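Moving Up Night: Notes for My Talk to the Pre-K Families
Stendby Early Learning, February 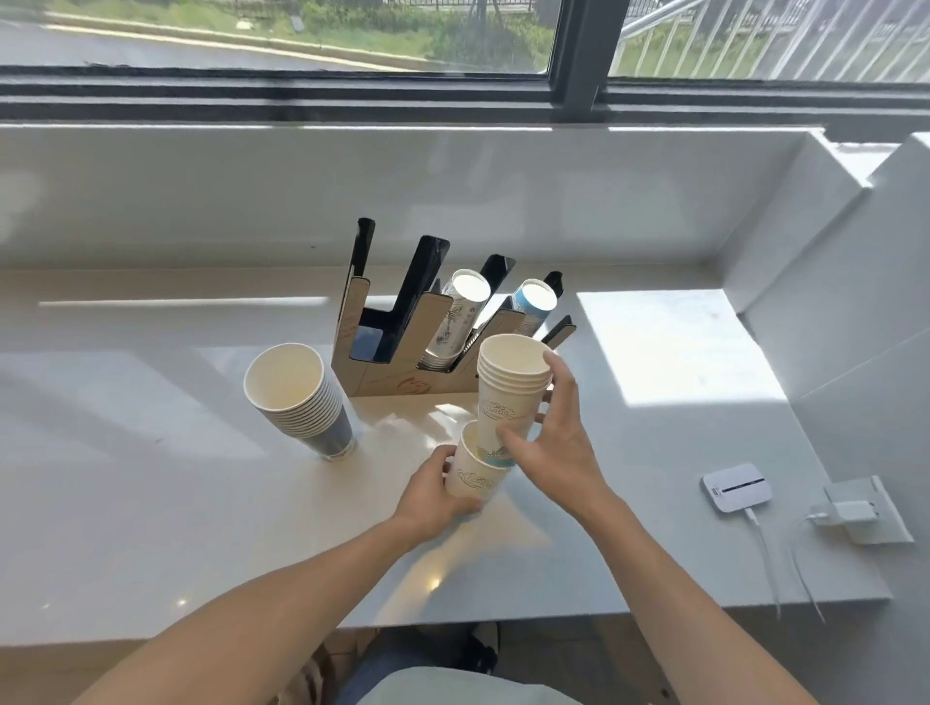 Talk and notes by Celeste Frade, Pre-K lead teacher

(Wait for people to sit. The small chairs scare everyone, let them laugh about it.)

Good evening, and thank you so much for coming out in the cold, especially those of you who had to bribe a grandparent or a neighbor to do bedtime tonight. I've been looking forward to this one. I promised to have you out the door by 8:15 and I'm going to try very hard, but those of you who have stood with me at pickup know how I am.

So, kindergarten. I want to talk mostly about how we spend the spring getting the children used to the idea, and a little about what you can do at home, and then I'll stop and you can ask me things.

First, what we don't do. We don't turn March into a boot camp! I've had parents ask me whether their child should be reading by June, and some children will be, and plenty won't, and the kindergarten teachers I talk to at Veloso and over at Sillitz Elementary don't lose sleep over it. What they bring up with me, year after year, is whether a child can open her own lunch, ask where the bathroom is, and recover when somebody else gets the blue marker.

(Tell the thermos story. Keep it short this time.)

Starting after the break, the older group will eat from packed lunches 2 times a week, in the big room, with a set amount of time. Please send the same containers they'll use in the fall if you already have them. Practice the lids at home. Practice them with cold hands, with slippery hands, with you sitting on your own fingers so you can't help.

We also do the visits. Both schools let us come for a morning, and we ride over together on the bus, which for most of the children is the best part by a mile. They see a classroom, they hear a story in the library, and they come back with very strong opinions about the playground. The permission slip is the green one. If yours is still in the bottom of the backpack, go ahead and sign it tonight.

(Slide with the school map. Say out loud that Drulelus Street is closed for the water main and the bus goes the long way.)

Now the harder part. Some of your children are going to get wobbly in April and May. You may see a child who has been dry for a year have accidents, or one who always walked in happily start clinging to your coat. I've seen it so many times, and it still tugs at me. Tell us when it happens at home. We won't make a fuss over it here, we'll just stay a little closer at drop-off.

At home, please talk about kindergarten in small doses. A child who hears "next year, in big school" at every meal starts to think of it as a dentist appointment. Once in a while, in the car, is plenty.

Records: we send one folder per child to the new school, and you read it before it goes. Call the office at extension 83 if you want a sit-down with me about it.

(Questions. Repeat each one so the back row can hear. Ask about summer playdates if it goes quiet.)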